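Bins, trays and tubes: sorting out the big table

Last updated: November

Thank you to everyone who kept nudging me (Mervyn, mostly). The big table at Sisudau, the one we all moan about, is having its great sort-out. If you've ever come in on a Wednesday evening and spent your first ten minutes hunting for a can of something under a heap of somebody else's something, you'll know why we had to do it.

The plan was simple enough. Everything that lives on or near the table gets a container it can go back into, and anything that doesn't fit in a container goes on the shelf by the door. Úna drew it all out on the back of an envelope and we mostly stuck to it – apart from the shelf, which is already full, but I'll come to that.

Click about as you like, there's no particular order.

The see-through bin

I do love a clear bin. We had a long back-and-forth over whether to get solid ones (tidier to look at, Clémence says, and she has a point) or clear ones, and clear won because I was the one placing the order! The sloping front is what sold it to me. You can get your hand in and pull something out without tipping the lot over, and the high back means it can be shoved up against a wall without things dropping down behind.

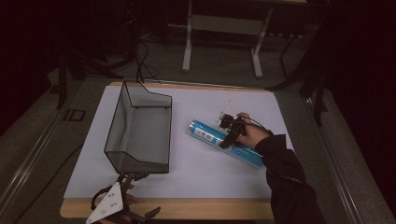 We put paper down before we start anything these days. The tabletop is the nicest thing in the building and I'd like it to stay that way – it came from Ngọc's uncle's workshop, and it took four of us and a lot of swearing to get it up the stairs. White paper is also good for spotting the little bits that roll off and vanish. Tuấn used to lay out old newspaper, but then you end up reading the football and getting nothing done.

The bins come in two depths, by the way, and if you're ordering for home I'd go for the deeper one. I got mine from Zusten, who sell them in packs of 8, and that's a daft number when you want six, but the spare two have found homes. One's in my kitchen, full of onions.

Long blue cans

Tall, thin things are the devil to store. Stand them up and they topple like skittles, lay them on a flat shelf and they roll. We tried a shoebox, a wine rack and (briefly) a length of drainpipe, and I still have a soft spot for the wine rack, though it took up half the windowsill. The rule now is that they lie down, all facing the same way, label up, so you can read what you've got without picking every one out. Caps on, please! I found 5 loose caps down the back of the radiator when we cleared that corner, and not one of them fitted anything we still own.

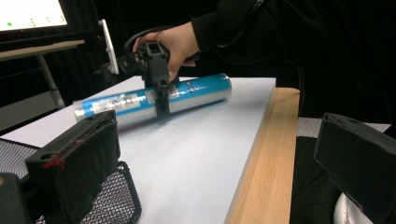
The black mesh tray

An old favourite, this sort of tray. Mesh doesn't hold on to dust the way a solid tray does, or if it does you can just take it outside and give it a good bang. The low front is handy for scissors, tape, the stapler that jams and the stapler that doesn't. Clémence wanted to line it with a bit of felt so that small things don't poke through, and I've said she can if she does all of them to match.

It'll live on the left as you come in, next to the kettle. I know some of you would like it in the middle where everyone can reach, but things in the middle of the table get buried, and we'd be back where we started by Christmas. Mervyn has offered to make a label for it. He has a label maker now and I'm told there are 40 labels on a roll, so brace yourselves.
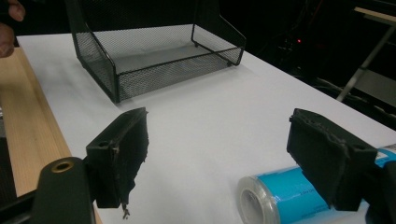 Still to do

The shelf by the door, as I said. It's got the Protell boxes on it, two lamps that want rewiring and a bag of curtain hooks that must have 3,000 in it if it has one. If you want curtain hooks, come and get them. The drawers underneath need going through as well, and Úna has bagged that job for herself and doesn't want help, so leave her to it.

Tuấn is going to Phùng at the weekend to look at some second-hand racking. If it's any good we'll need people with strong arms and a van – let me know if you've got either. I'll add more pictures once the shelf is fit to be seen.

Contact: leave a note in the book at Sisudau or use the form | © Sisudau table group | Back to top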